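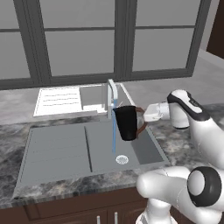 Re: [sim-manip] Mug filling: where the reward goes wrong

From: Esther Obura
Date: Tue 4 September

Kimutai Were wrote:
> We trained on the sink task with your settings and the
> policy holds the mug under the faucet but the water misses.
> Reward still goes up. Is the fill term broken, or is it us?

It's the fill term. In the version you have, it measures the distance from the mug to the spout and never checks the stream. In the render at the top the grasp on the handle is fine and the water runs straight past the left side of the mug to the drain. The old term pays almost full marks for that pose.

Natalina and I replaced it with a count of water particles inside the mug volume, averaged over 15 steps. We kept the distance term for the first 700 episodes only, then dropped it. Without it at the start, 5 of our 13 seeds never got near the stream at all. With it, all 13 learned to fill the mug.

Two things to watch:

- The mug volume has to move with the mug frame. Ours was fixed in the world frame until February.
- Randomize the spout position after the distance term is gone. Doing it earlier slowed training.

I have only tried this in simulation. The patch is in the Wanine branch.

Esther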